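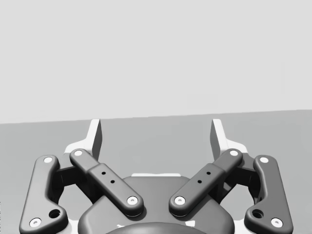
Gripper, jaws open, in gray.

How to Book a Small Family-Run Hotel Directly (and Get the Room You Want)

By Lukian Kravets
16 Dec 2018

I have been booking little hotels for longer than I care to admit, and every winter a friend or a cousin asks me to walk them through it again. So I've finally written it all down, and you're very welcome to pass it along to whoever needs it. Put the kettle on first, this isn't a short one!

The trip I'll use throughout is the one my wife and I are planning for February: a few nights in Skirnia, staying at the Stindura, which has 11 rooms, a breakfast room that looks over the harbor, and an owner who answers her own phone.

Step 1. Find the price on a big booking site

Start there even if you don't plan to book there. Put in your dates, pick the plainest room, and write down the full total with taxes and cleaning fees. Mine came to 88 a night for a double at the back of the house. Write down the cancellation terms too, word for word if you can stand it. I keep all of this in a notebook, and my wife keeps it in her phone, and hers is the one we can find later.

Step 2. Look for the hotel's own page

Small places often have a website that looks as if it was last touched years ago. Don't let that put you off. What you want is a phone number and an email address, and you want to check that the address and the town match what you saw on the booking site. If there is a form asking for your card number before you've spoken to anyone, skip it and call.

Step 3. Write a short, friendly email

Give your dates, the number of guests, the kind of room and the hour you expect to arrive. Then ask your one or two real questions. Mine are always the same: is the room quiet at night, and can we leave our bags after checkout? Here is the message I sent, more or less as it went:

"Hello, we are two adults hoping to stay four nights in February. We would love a double room on the quiet side of the building. Could you tell me your price with breakfast, and whether we can cancel without a charge? We will be coming in on the evening ferry from Oslow."

Keep it in plain words, particularly if you're writing to someone in their second or third language. Give them two or three days to reply before you try the phone - the person at the desk may also be the person frying the eggs.

Step 4. Ask for something small

If the direct price is the same as the website price, ask kindly whether breakfast or a late checkout could be included. I've had a yes far more often than a no. At the Eklund, a guesthouse we stayed in a few years back, we were given a bigger room simply because I mentioned that my knees don't like stairs (they really don't).

Step 5. Get it in writing

Before you pay a deposit, make sure you have one email that shows:

Your name and dates
The room type
The total price and what it covers
The deposit, and how you get it back
The last day you can cancel

My deposit was 56, with the rest due on arrival. Print the email or save it where you can open it without a signal.

Step 6. Call the week before

A two-minute call does it. Confirm your arrival time, ask how to get in if the front desk closes early, and find out where to park if you're driving. If you'll be late on the day itself, call again from the road. They'll leave a light on for you.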